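Slow hands in a shared shop

I have been building grippers in a shared workshop for two winters now, and I keep getting the same question from friends who know what I spend on it. Why not buy one? You can, of course, and some of them are lovely. But I'd argue (and I will, given half a chance and a cup of coffee) that a gripper you put together yourself teaches you more about your own fingers than about motors.

Take picking up a ball. Mikkel and I lost most of October to it, and 36 printed fingertips went into the scrap box before we agreed on a curve we both liked. A ball wants to roll off, and you never notice how kindly your thumb talks it out of that until you have only two stiff fingers to do the job.
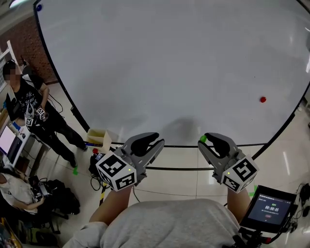 Handheld grippers at the round table, with a small green ball at one fingertip.

I know the case for doing all this in simulation, where you can drop a ball 1000 times before lunch. Fine, and I do some of that at home in the evenings. Still, I like a real table with other people near it - somebody always sees what you're doing wrong with your wrist, and tells you so.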